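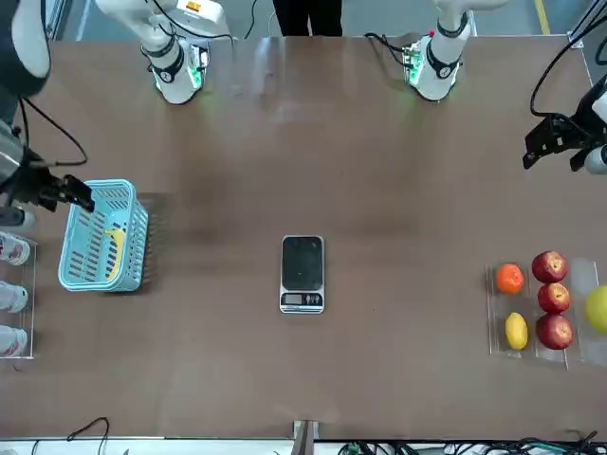
Rosângela Bragança wrote to ask why her kitchen scale gives one number for a banana in a basket and a different number for the same banana without it, even after she pressed the zero button. Her scale was fine. She had pressed zero with the banana already inside, and then took everything off together. Many people make this mistake, me too in my first year, so I decided to write down the whole way of weighing food with a container.

5 min read

How to weigh fruit and small things with a basket or a cup

What you need

A small digital scale, a flat table, a light plastic basket for fruit, and a few cups for the small or loose things like nuts, rice or raisins. A basket with slots is good for washed fruit. The water goes out through the slots, so let it drain over the sink first, and dry the bottom with a towel before it comes near the scale.

Prepare the table

Put the scale on the hardest and flattest place you have. A tablecloth is not good, also not a folded towel. I keep the scale near the middle of the table with free space on all sides, so that a wide basket does not touch anything when it stands on the plate. If the rim leans against a jar or a wall, the jar carries part of the weight and you will read too little.

Keep the containers on one side and use the other side for what is already weighed. Cups I keep together on a tray. If they are lying down, stand them up before you start to fill.

Weigh with the basket

1. Turn on the scale with nothing on it. Wait until it shows 0. On my old Tosska this takes 4 seconds, on other scales less.

2. Check the unit. Many scales have a button that changes grams to ounces, and it is easy to press it when you only want to move the scale.

3. Put the empty basket in the center of the plate. It must stand level and not hang over the buttons. If the basket is so wide that it covers the display, put a small flat plate under it, and leave this plate there for the whole work.

4. Press the zero button (on some scales it is called "tare"). The display goes back to 0 with the basket on it.

5. Put in the fruit. Wait until the number stops moving and write it down.

6. For the next fruit, you can press zero again and add it to the same basket. The scale will then show only the new one. Remember that the basket and all the fruit still count for the maximum weight of the scale.

When you lift the basket away, the display shows a number with a minus. This is correct. It is the weight of everything that was there when you last pressed zero. Put the empty basket back, press zero, and you can start again.

Weigh with the cups

Cups that look the same do not always weigh the same. I weighed four paper cups from one package, and between the lightest and the heaviest there was a difference of one gram. For rice it does not matter. For yeast or spices it does, so press zero again for every cup.

A light cup falls easily. Fill it while it stands on the scale, from a spoon, and do not pour from a big bag. If too much goes in, take it out with the same spoon.

If you use the same containers every week, write their empty weight on a piece of tape and put it on the bottom. Then you can weigh a full cup also when you forgot to press zero, and subtract.

Bananas with skin or without?

Most recipes mean the fruit without the skin, but many do not say it. I weigh the banana whole first, then I peel it and weigh again. After you do this with a few bananas you will have a good feeling for how much to buy. For banana bread I always use the second number.

If the number does not stay still

Look first if a window is open or a fan is running, because a light basket catches the air. Then check the feet of the scale for crumbs. If it still moves, change the battery. A weak battery made my scale wrong by 9 grams last December, and I blamed the flour.

Clean the plate of the scale with a damp cloth and never under the tap. I store mine on its own shelf with nothing on top of it, and the basket goes on the shelf under it.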